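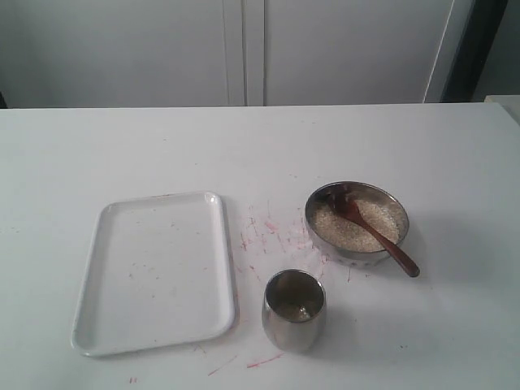 The Fault That Reported Nothing

When the trials team at Forusgate opened its records on 2019-09-19, the arm had logged 1451 scooping cycles and not one fault. The scales under the cup told another story. In more than 400 of those cycles the portion was short, and in four the spoon had moved in the grip while the arm was travelling.

Réka Győri, who leads the trials, ordered work to stop the same afternoon. Her report treats the matter as a safety failure, on the grounds that a tool which can shift unnoticed can also be thrown. 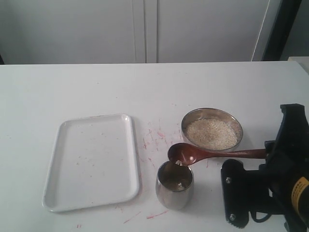 The task is a modest one. A portion is taken from the steel bowl and tipped into a much smaller cup, with the wooden spoon held tilted slightly over the rim and the grains gathered at its tip. Any turn of the handle at that point spills the load. The controller, supplied by Hokinel, checked only that the fingers had closed to the expected width. It did not check whether the handle had rolled between them.

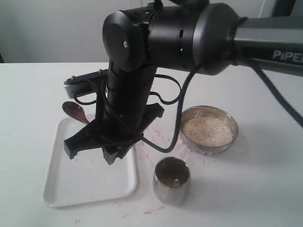 The arm above the tray, with the spoon resting across one corner.

Levente Balogh, the site's safety engineer, found that the grip force had been lowered in April to protect the varnish on the handles. The change was approved by telephone and never entered in the risk assessment. "The setting was reasonable," he said. "The absence of a record was not."
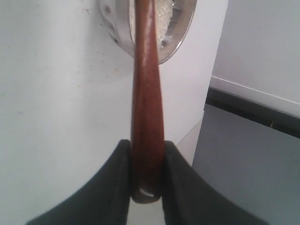
What has changed

Grip force has been restored, and the arm now pauses after each pick to compare the angle of the handle with a stored value. A difference stops the cycle and calls an operator. Tímea Vass has asked for 700 clean cycles before the guard distance is reviewed. Hokinel has accepted the findings and will issue the angle check to its other customers.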